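The **Urnside laundry powder** is the plainest thing we sell and the one I get the most excited letters about! It's an unscented powder for everyday cotton, mixed in small batches at our shop in Stornport, and we've been washing our own sheets, socks and school clothes with it for years.

Rizwan Selvanayagam came up with the recipe when his youngest couldn't wear anything washed in the supermarket stuff without scratching at her collar all day. He wanted something with no perfume and no brighteners that would still shift gravy. It took him most of a winter (and a lot of ruined dish towels), and the version in the tub now is the one he settled on that February. We've left it alone ever since.

## What it's good at

Bedding, mainly. Powder does a lovely job on woven cotton, and checks and stripes keep their edges because there's nothing in it that builds up on the fibers. If your sheets have gone a bit stiff, run them through twice with half a scoop each time and skip the softener. You'll feel the difference by the second wash, and if you can get them out on a line in a breeze, even better.

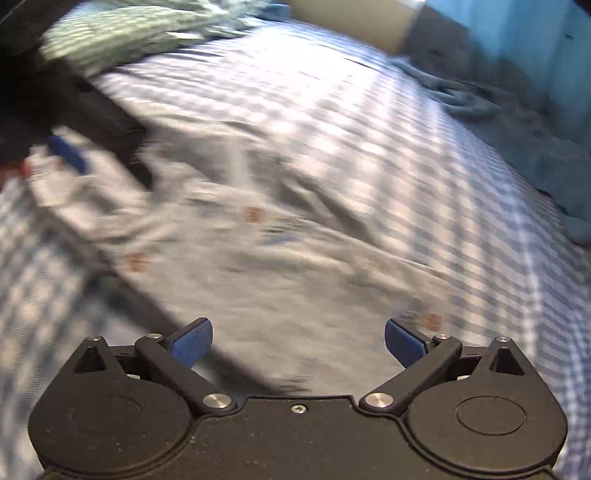 It's also great on kids' clothes — grass, yogurt, poster paint, the mystery brown stuff on cuffs. For anything stubborn, stir a spoonful into a little warm water until it's a loose paste, dab it on, and leave it while you sort the rest of the load. Please keep it away from wool and silk. We tried it on one of Emmett's good sweaters and he still brings it up.

## How much to use

- Small load: half a scoop
- Regular load: one scoop
- Big or muddy load: one and a half scoops
- Hard water: add another half scoop to any of these

Put it straight in the drum before the clothes go in. It dissolves well in warm water. In a cold wash, dissolve it in a mug of hot water first and pour that in, or you may find a few grains in the pockets.

## Checks and heathers

Gray marl, heather knits and small checks are forgiving, so people tend to throw them in with anything. I'd still turn knits inside out. The fuzz that comes up on a favorite top is mostly from rubbing against zippers and denim, and a gentler load mate saves you a lot of picking later on.
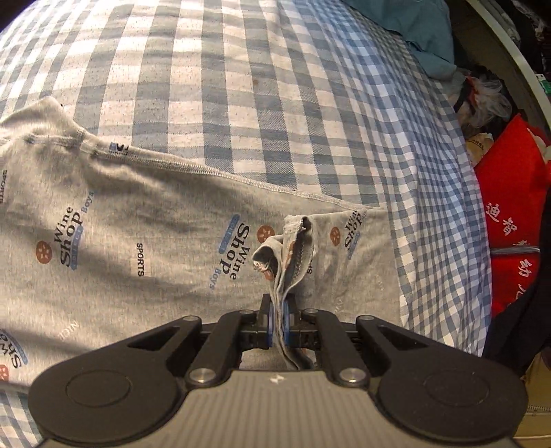

*Heather-gray children's wear on a blue, gray and white check.*

## Sizes and refills

The starter tub holds 795 g and comes with a steel scoop. The refill sack is 2000 g, in plain brown paper, folded and stitched at the top. Almost everyone who starts with the tub moves on to the sack, and the tub is sturdy enough to keep topping up.

Local customers can bring any clean, dry container to the counter and we'll fill it by weight. Ask for Nazma or Biljana in the mornings. The scale goes up to 5 kg, so bring two containers if you're stocking up.

**Item number:** 321
**Scent:** none
**Suitable for:** cotton, linen, polyester blends
**Not suitable for:** wool, silk, leather trims
**Storage:** lid on, somewhere dry, out of reach of children and pets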